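Parlor table

A parlor table is a table kept in the sitting room of a house, usually set in front of the sofa, and used for serving guests, for holding books and flowers, and (in a good many homes) mostly for being looked at. It is known by other names as well, among them center table and sala table, and the line between it and the ordinary coffee table has never been a firm one. Sellers tend to save the older name for pieces with a dark polish and some kind of ornament, and families tend to use whichever name their grandmother used.

Form and finish

Most parlor tables are low enough to be reached comfortably from a seat, though taller ones are common in formal rooms. The top is generally plain and broad, and it is here that the maker's patience shows, as a deep gloss takes many thin coats and a great deal of rubbing between them. Ornament is more often kept to the edges. A narrow band of gold or pale wood may be let into the front, where it will be noticed by anyone coming in at the door, and the legs may be turned, carved or left straight.

The workshop at Bralley, run for many years by Florante Sison, sold dark tables with a gold border to households across the district. Its order book for one busy year lists 148 of them, and the book is still brought out for visitors who ask nicely.
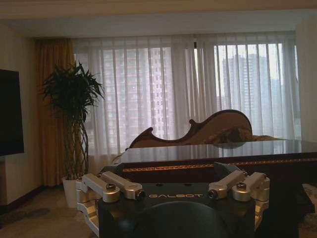 Clircombe Home Furnishings Study Group - Furniture and Interiors

The gold border on a glossy dark table catches the eye well before the carving of the sofa behind it does, and the polished top picks up the window light in a pale band. Sheer white curtains soften the daylight in such a room, and a tan or beige upholstery sits kindly beside dark brown wood. Sofas with a wavy, scrolling back are a favorite companion to these tables, and the two are often bought together, although a table handed down from an aunt and a sofa bought much later can get along very well.

Use in the home

Customs vary from one family to the next. In some houses the table is covered with a cloth except on feast days; in others the cloth is thought a shame, and coasters are pressed on every guest who so much as looks at a glass. Rowena Padilla, who gathered household recollections for the Studholm collection, found that many people remembered being sent to dust the parlor table as children - and remembered just as clearly being told to keep their fingers off it afterward.

Care

A soft dry cloth is enough for weekly dusting. Inlay should be wiped along its length, with very little pressure, and any lifted piece saved in an envelope until it can be glued back.

See also: Settee; Sheer curtain; Inlay; Side table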